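Jun 3, 2026
Notebook: post-earnings drops, small caps, rerun

Picked up where the last entry stopped. The claim on the table is still Aarti Saxena's: small energy names that fall hard after earnings win back a good part of the drop over the next 20 trading days. She has a chart. I have seen a lot of charts.

Pulled the sample again from Skanex with the filter she used. 800 events came back, same as hers, so at least we are arguing over the same list. Then I took out the ones where the "earnings release" was a restated filing or a preliminary number put out ahead of the real one. That leaves 700. I'd like someone else to go through the ones I dropped. I did it by eye, late, and I know which answer I was hoping for.

First pass on the cleaned list: the bounce is still there. Smaller, but there. Slightly annoying.

Second pass, with delisted names put back in. Skanex drops a ticker from the price history once it stops trading unless you tick the box for dead symbols, and the box is off by default. Aarti says she ticked it. The export log in her folder says otherwise, or at least the log I found does. With the dead ones in, the average turns flat and then slightly negative by the end of the window. The median hardly moves. So a few companies that went to nothing are doing most of the work against the idea, same as a few big rebounds were doing most of the work for it. Neither of those is much of a finding.

Bonov is the one everybody brings up. It fell on the revenue miss, sat there, then ran right back up before the window closed. Fine. It also had a supply contract announced in the middle of that window, and I don't see how you credit the earnings drop for that. If I were writing this up for people with money in it, I'd leave Bonov out of the examples altogether. 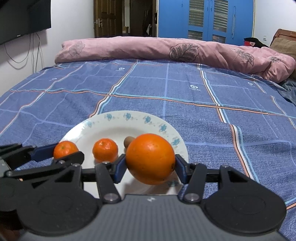

Grouping by market value is where I think the original study goes wrong. The sheet calls everything under the cutoff "small" and averages it in one bucket, but the range inside that bucket is huge. Ultedora could fill its own week of volume out of one busy afternoon; some of the others go whole sessions with barely a trade. It's the large orange held just above the flowered plate and one of the small mandarins on it. Both are citrus, and you can write down an average size for the pair, but you'd be describing a fruit that isn't on the plate. Split the bucket in half by traded value and the upper half shows no bounce at all. Whatever is left is in the lower half, in the stocks where the printed price means the least.

Which brings me to costs. The first study used closing prices on both ends and no spread. I ran the lower half through Phí (our cost script, still missing any proper notes, mea culpa) with the quoted spread at entry and exit. The bounce goes away. With half the quoted spread it comes back as a thin line that I could draw with either sign depending on the start date.

Aarti's reply, which I'm copying in so it's fair: nobody sensible would cross the full spread in these, you'd work the order over several days. OK. But then you aren't buying the close after the drop, you're buying some later price, and the early part of the rebound is where most of the gain sits on her chart. Can't have both. She didn't concede this and I didn't expect her to.

Things I don't trust in my own work:
- After-hours releases. For some events the timestamp is missing and I assumed after the close. If it was before the open, my day zero is off by one and the drop itself leaks into the window.
- The solar installers all tend to fall together. Treating each as its own event makes the sample look bigger than it is. Need to cluster by date, haven't yet.
- Splits. Spotted one reverse split that was adjusted on the price side and left alone on the volume side. There will be more.
- I cut at 20 days since that's what she used. At 30 the picture for the upper half is a bit kinder to her. I'm writing that down so I can't pretend later I didn't look.

Where I am: not convinced there's a trade. Willing to believe there is a small real effect in prices that you couldn't collect.

To do next: fix the timestamps from the original press releases, cluster the standard errors, rerun both halves with the dead symbols on. Ask Aarti for the actual export settings and not a description of them. Keep Bonov in the data, keep it off the slides. The old output is in the folder marked superseded, please don't quote from it.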